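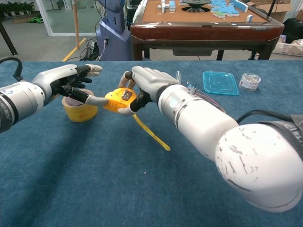
Jana Fröhlich wrote in after the last post to say that a tape measure with a worn hook is perfectly usable, provided every dimension in a job is taken with the same tape and in the same direction. She has cut shelving this way for years and sees no reason to check against anything else.

I agree with half of it. A constant offset cancels when both the opening and the part are measured with the same end of the same tape, hooked both times. It does not cancel when one is an inside measurement and the other is an outside one, and most of what I measure is a mix of the two. So the yellow tape got checked on Sunday, June 5, 2022, on the felt table, along with a few other things I had been putting off.

## The hook

The hook on a tape is supposed to move. It is riveted through slotted holes and slides by its own thickness. Hooked over an edge, it pulls out, and the zero is at the inside face. Pushed against a wall, it slides in, and the zero is at the outside face. People see the play and tap the rivets down, which guarantees an error in one of the two modes.

The check needs a reference. Mine is a Rathjen steel rule, 50 cm, bought used and compared once against a better one that Lutz Böttcher keeps at work. Procedure:

1. Clamp a square block at the zero end of the rule.
2. Push the tape against the block and read it at several graduations.
3. Remove the block, hook the tape over the end of the rule and read the same graduations.
4. Compare the two sets. If they differ, the hook travel is wrong. If they agree with each other but not with the rule, the hook is bent or the print is off.

The push readings matched the rule as well as I can read them by eye. The hook readings were long by a little under one division on the first pass. I straightened the hook with smooth-jaw pliers and repeated the set, and the difference dropped to where I would be arguing about the width of the printed line. I stopped there.

One note on felt. It is a good surface for sorting and a poor one for measuring. The blade is curved in section and sits on its belly, so on anything soft it can rock, and the graduations along one edge lift away from whatever they are being compared with. I put a strip of MDF under the rule and the blade together. Readings with the blade directly on the felt were less repeatable.

The other thing worth looking at is the lock, operated from the top of the case. With the blade out and locked I pull lightly and watch for creep. A lock that creeps is worse than no lock, as I tend to trust it and read the number afterward. No creep that I could detect.

## Packing tape

The roll next to it is ordinary yellowish packing tape on an inner cardboard core. I store rolls on the flat when I remember to, though a roll standing up on the table is easier to grab. Over a long time, standing on a shelf in a warm room, the heavier ones go slightly oval and then snatch in a dispenser. Valdis Šimkus thinks this is mostly a matter of cheap cores and has had no trouble with the ones from Imar. I have not tried them.

For closing boxes I cut the strip to the seam plus 2 inches over each end. I used to do this by feel, and the result was a lot of strips that were short on one side. Marking the overhang on the box in pencil takes a few seconds.

## Jar and lid

Small metal parts go in clear round jars with a white label. The label is the part of this system that fails. Mine used to carry a shelf number (one said 3303, and I no longer know what the scheme was), which means nothing once the jar has moved. I now write what is in it and the nominal size, in pencil, and let the transparent wall do the rest.

I don't fill them to a known quantity. I tried weighing out lots of 100 for a while, on a Vakel kitchen scale, and the lot was wrong as soon as I took a handful without writing it down.

Lids are a separate problem. There is a translucent teal one lying on the felt that belongs to a box, and I could not say which box from memory. Sieglinde Reinholz writes a matching letter on lid and base with a paint marker. I have started copying her, with the letter on the inside of the lid so that it survives wiping.

Thin wire, like the red and purple bundle on the same table, is the one category I have no rule for. Short lengths end up with the last thing they were used on. Amado Mangubat cuts anything shorter than his hand into jumper stock and throws out the remainder, and I may end up doing the same.

## Still open

- Repeat the hook check at the far end of the blade. The rule is too short for that, and stepping it along adds its own error each time.
- Measure the mahjong table, outside of the wooden frame, for a cover. Padoritz will sew to size but wants the outside dimensions and the drop separately - the drop I would take with the tape pushed, not hooked.
- Paint marker for the remaining lids. The one I have is dried out.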